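Chapter 7

Sound Before the Soundtrack: Music in the Neighborhood Picture House

Before 1927, most people who went to the movies heard live music. What they heard depended on where they sat down. A large downtown theater might have a pit orchestra and a paid music director. A small house on a side street had a piano, and sometimes the piano was out of tune. This chapter looks at how theaters of different sizes handled music, how players chose what to play, and what was lost and kept when recorded sound arrived.

We will follow two theaters through the chapter. The Trirkel was a downtown house with 2,011 seats, a balcony, and an orchestra pit. The Kudia was a neighborhood house with 424 seats on one floor. They stood in the same city and often showed the same pictures, the Kudia some weeks after the Trirkel. A person who saw a comedy at both would have heard two different evenings of music.

Choosing the music

Few silent films came with a full written score. More often the distributor sent a cue sheet, a short list of scenes with a suggested piece or mood for each. "Hurry" meant a chase. "Andante" might cover a letter being read. The player could follow the sheet, change it, or leave it in the envelope.

The Trirkel kept a library of 400 pieces, filed by mood and tempo. The director watched each new picture once, marked the sheet, and pulled parts for the players. At the Kudia the pianist often saw the picture for the first time along with the audience. A player in that position relied on memory and on a few collections bought by mail. The Kollár album, used in many small houses, held 50 short pieces that could each be repeated or cut off at any bar.

Timing

Timing was the hardest part of the job. Projectors did not all run at one speed, and a manager who wanted an extra show might ask for the reel to be run faster. Music that fit a scene in the afternoon could run past it at night. Orchestras solved this with repeats and held chords. A lone pianist simply watched the screen and moved on.

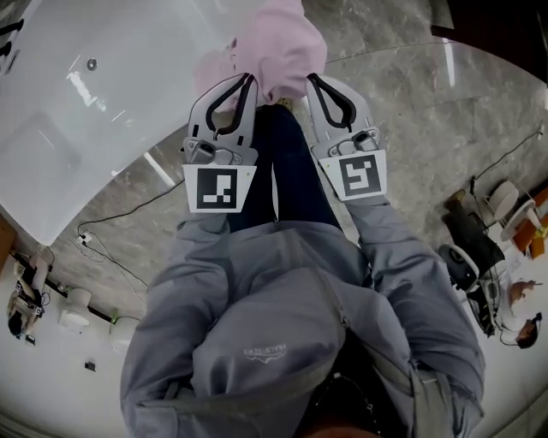 Comedy put the most strain on a player, as a gag often depended on a small movement with no title card to explain it. A fall could be marked with a drum or a low chord, but slower business needed a lighter touch. Take a plain action such as a piece of pale pink cloth held by its folds above a polished floor. A pianist might hold one soft note while the cloth hangs there, or keep a waltz going underneath and leave the action alone. Both choices are sound, and they produce different scenes. Students should try each of them at the keyboard before reading Section 7.2.

The change to recorded sound

The Trirkel was wired first and let its orchestra go in May of the following year. The Kudia kept its piano longer, mainly for the price of the equipment. Udow, a regional supplier, later offered small theaters a turntable system on monthly payments, and the Kudia signed up. Section 7.4 reprints the terms.

Terms to know: cue sheet, compiled score, pit orchestra, photoplay album, projection speed.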